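### 3.2 Going and breeding

I'll admit I went into this part with a favourite theory. Everyone at the Stitham sales will tell you a flat-bred horse can't stay over fences, and I wanted to see if our 318 chasers agreed. Rosalinda Tagle and I coded each sire by hand (a slow July, that one!) and matched them to 2,435 starts.

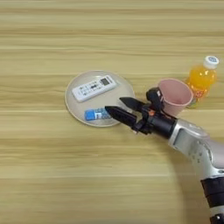 Does a flat pedigree hurt a horse over fences? On good ground it makes hardly any difference, and the gap only opens up once the going turns heavy.

I liked that result a lot - maybe too much - so Parviz Hashemi reran it with the novice chases taken out. The heavy-ground gap shrank but it stayed put. He also dropped any sire with fewer than 30 runners, and I grumbled at the time, but the estimates were far better behaved afterwards.

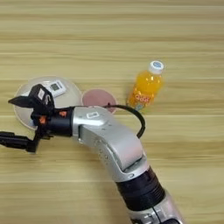

Vol. 30, p. 200

**Figure 4.** A remote control on a plate (first panel) and a robot arm over a wooden tabletop (second panel).

Trip distance was messier. Silvia Murín favours splitting at three miles, I'd sooner leave it continuous, and we report both in the next section. Jano, the grey everybody asks me about, sits well above the fitted line either way.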